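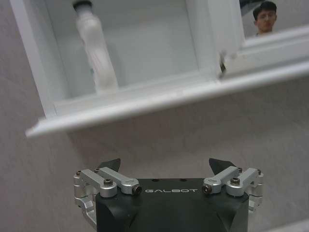 1/ The Eide Fellowship, and why I'm not clapping yet

Brulwood put out a press release on 26 Oct 2019 saying one of its graduate cellists has "won a prestigious international fellowship" to study in Ullidano next summer. I'm glad for the student. I have questions about the fellowship.

2/ Background for people outside music schools. Every fall the news pages fill up with these. Student gets award, student goes abroad, student says they are honored and humbled. The department chair says a few words about the strength of the program. I taught theory as an adjunct for years and I've drafted two of them myself, so I know how much checking goes in.

3/ The release says fellows are picked "from a worldwide pool of 320 applicants." OK. Where does that number come from? I went through the Eide page and it's there, same wording, same number. I looked at an old copy of the page from the year before. Same wording, same number.

4/ Maybe exactly the same crowd size applied two years running. Stranger things happen. But if I were writing the news item I'd pick up the phone first.

5/ They take 12 fellows. Six weeks in Ullidano, daily lessons, a closing concert. All of that sounds lovely and I would've jumped at it at 23.

6/ Now the word "fellowship." Where I come from, that means somebody gives you money. With the Eide, what you win is "tuition remission." You still pay for the flight, the room, your meals, the accompanist and a thing called a residency contribution.

7/ The residency contribution isn't on the main page. It's in the terms, which run to five pages, and it's on the last of them. No amount is given. It says fellows "will be notified."

8/ I wrote and asked what the amount was last summer. The reply thanked me for my interest in the Eide family of programs and attached the brochure. The brochure doesn't have it either.

9/ Somebody is going to say I'm being a grump and every summer program costs money. Sure. I have no problem with a summer program that charges tuition and calls itself a summer program. Plenty of them are great. My problem starts when a discount gets announced as a prize.

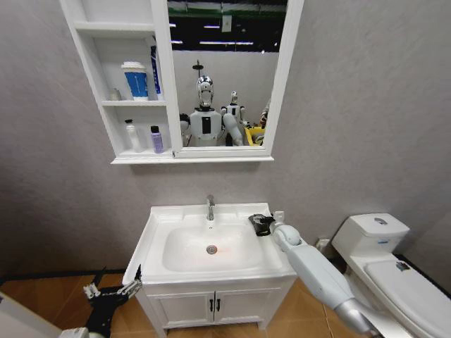 Mirror cabinet with two open shelves.

10/ So who's behind it? The fellowship is "administered by Judar." Judar's own site describes it as a cultural exchange partner. It also sells concert tours to youth orchestras, and it takes the housing bookings for the fellows in Ullidano. Read that again. The outfit that runs the competition also rents the winners their rooms.

11/ That could be perfectly fine! Small outfits wear several hats. But then I'd want to know who sits on the jury, and the page says "distinguished artists and educators." No list. I have never met a juror who didn't want the credit on their bio.

12/ To be fair, I asked around, and a violist I used to play quartets with did the program a few summers back. She liked it. Good teacher, hot practice rooms, decent hall for the concert. She'd borrowed the money to go and was still a little sore about that. She also said she didn't remember being told how many people had applied.

13/ And I want to be fair to the Brulwood news office too. They get a letter from a proud student and a quote from a proud teacher, and they have a page to fill. I don't think anybody lied. I think each person in the chain assumed the one before had looked into it.

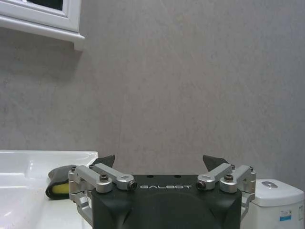

14/ The award letter is what convinces people, and I've now seen a blank of it. Heavy on the white space, no street address, no phone, signed with a title and no legible name. The program name runs along the top in thin, pale capitals set wide apart, pretty much how GALBOT is lettered on the black gripper up there. It looks expensive. Looks are cheap, though, and a letter to somebody about to book a flight should have a phone number on it.

15/ What would change my mind? Put out the jury list. Put the contribution on the front page, with the amount. Say how many applied this year, this time with this year's number. None of that is hard if the thing is what it says it is.

16/ A few people have asked how this differs from the big government-backed grants. Those generally publish who is eligible and what they pay for, and you can find out who got one. You can argue about who gets picked – people do, loudly – but you know what you're arguing about.

17/ If you're a student with one of these letters in hand: before you tell your studio teacher, before you tell your mother, write back and ask for the full cost in one number. Travel aside, everything. Then ask whether you can book your own room. The answer to the second one will tell you a lot.

18/ If you're a teacher, please quit forwarding the flyer just because it has a nice hall on it. I did this for years with other programs and I'm not proud of it.

19/ Someone replied that a line on the résumé is worth it whatever it costs. Maybe. I've sat on hiring panels for sabbatical replacements and I can't remember a summer fellowship ever coming up. We talked about the teaching demo and whether the person could cover aural skills.

20/ The next Eide deadline is in November. There's an application fee, non-refundable, which I forgot to mention. I've written to Judar again and asked for the jury list. I'll add whatever they send to the end of this thread, including if it makes me look silly.

21/ Muting this for the night, I have a rehearsal. Congratulations to the cellist, and I mean that.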